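Does Your Brand Really Need to Post Every Day?

Intan Liew has heard the pitch many times. Post daily, reply fast, jump on whatever is trending, and the followers will come. She ran social media for the housewares brand Cloris for long enough to doubt most of it.

"The followers do come," she says. "Then you ask what they bought, and the room goes quiet."

Liew now works for herself, mostly with small companies that have been told they are behind. When we spoke in July she had just finished going through a year of posts for Millent, a maker of lunch boxes. The company had put up 646 of them. I asked how many had led to a sale anyone could trace.

"Thirty," she says. "And I was generous. If a person clicked and came back two weeks later, I counted it."

It's a striking number, but I wanted to push on it. Plenty of marketers would say that social posts build awareness, and that awareness doesn't show up in a click report. Liew has little patience for this.

"Awareness is the word people use when the report is bad. If it works, fine, show me some sign of it. More people searching for your name, more people asking for you in stores. Millent had neither."
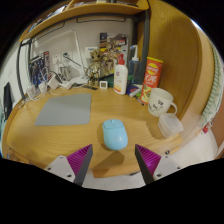
She is just as hard on follower counts. Millent gained 3,163 followers over the same year, a figure that got its own slide in the agency's final report. Liew went through the newest accounts one evening and found a lot of contest hunters, people who follow a brand to win something and never look at it again.

"They gave away lunch boxes to people who wanted free lunch boxes," she says. "I don't know what else they expected."

So what would she have a small brand do? Her answer is a little vague, and I told her so. She talks about posting when there is something to say, answering customers properly, and spending the rest on email. Email has its own inflated numbers, of course - open rates being the obvious one.

"Sure, open rates are mostly junk," she says. "I look at replies and orders. You can run a business on those."

Millent has since cut back to a post or two a week. Sales haven't dropped, though Liew admits they haven't gone up either, and one summer is a short time to judge by. I asked whether that bothered her.

"They're paying a lot less for the same result," she says. "Ask me again after the holidays. If I'm wrong, they can go back to posting pictures of sandwiches."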